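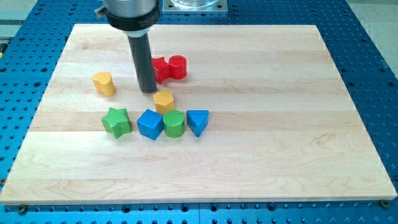

September 24, 2023
Larnwood robotics group, pushing task, bench 2. Notes by G. Seyoum

Spent the session on the approach height for the pushing task. The rod has to come down close enough to catch a block low on its side, and stay clear of the board while it travels. Until now we have been setting this by eye and every team has ended up with a different value. The start pose I settled on has the tip held just above the wood between the yellow heart and the red star, with the other blocks left standing where they were and the right half of the board kept clear as the target area. It is a useful test. If a program can leave that position without touching either neighbour, it will cope with anything in the Noltcombe layouts.

Height. Touched off on the board with a strip of paper under the tip, then raised by 6 mm. The paper method is crude but gives the same answer each time I repeat it. At 6 mm the rod pushes the cube squarely and the cube slides. Higher up, the cube tips before it moves. Have not tried going lower as the board may not be flat enough. The strips it is glued up from have moved slightly against one another and I can feel a ridge with a fingernail near the middle. To check with a straight edge before anyone reduces the clearance.

Speed. Started at 80 mm/s, which is what the Clesex script uses by default. Cube fine. Cylinders not fine: they slide for a short distance, then turn against the rod and go off to one side. Dropped to half speed with no real improvement, so this is a contact problem and speed is the wrong thing to adjust. A round rod against a round block has only one line of contact, and if the push is slightly off centre the block will walk round it. Options:
- correct the path during the push, using the overhead position
- make short pushes, back off, look again, push again
- fit a flat paddle over the rod (Bednarek rules allow one tool change, but it costs time)

I prefer the second. It is slow but the students can write it themselves from what they already have. The first needs the position reading to keep up with the arm, and at present it lags.

Stars. Orientation matters a great deal. If the rod goes into the recess between two points, the block stays with it and can even be steered. If it meets a point, the star spins. The shape finder returns the centre only, with no angle, so at the moment which of the two happens is luck. Someone needs to add the angle. Same applies to the triangle, where a push on a flat side works and a push on a corner does not. The heart I have not tested properly.

Colour. Red and yellow are separating cleanly. Blue is a nuisance, as expected, with the table being blue as well. Masking everything outside the board edges cures most of it. The mask is currently typed in by hand as corner values and will be wrong as soon as the board is taken off. Put it in the config file and measure it at start-up.

One more fault. With the red star and red cylinder touching, the finder reports a single red object and places the centre between them. The push then goes at the join and separates them, usually in directions no one wants. Splitting the outline at the narrow point would do it. Leave this for the January group if time is short.

Log is run 104, saved with the height and speed settings in the header. Earlier runs do not have these and should not be compared with it.

To do next: straight edge on board, angle output for stars and triangle, push-and-look routine on the cylinders, heart.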